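Sadby opens early access for its colony game Wambridge

August 6, 2021 - The studio Sadby announces that its colony building game Wambridge is available from today in early access for Windows.

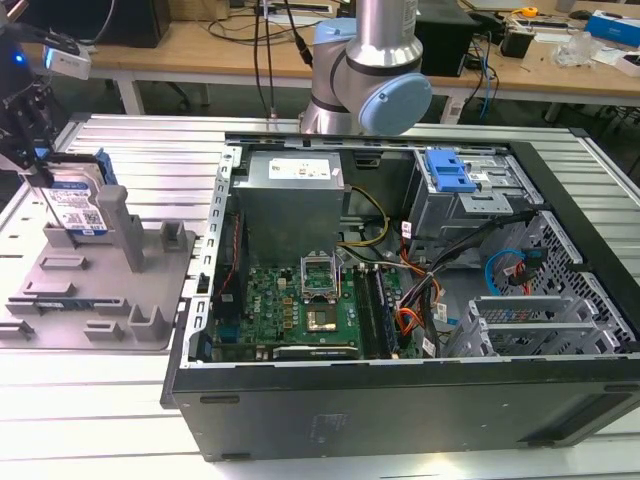
Players of the closed test in February asked mostly for a slower start and a bigger map, and one of them wrote on the studio forum that the second winter came before he could finish even his first harbour. Sadby has answered to this with longer seasons and a new region, Rullis, which has 222 islands to settle.

The early access version includes two campaigns and a free building mode. More than 2000 players took part in the test, and their saved games will continue to work. Co-operative play for two players is planned for the next update, together with new colours for the flags and the ships.

Publisher of the game is Tsai. Press keys can be requested by the contact form on the Sadby website.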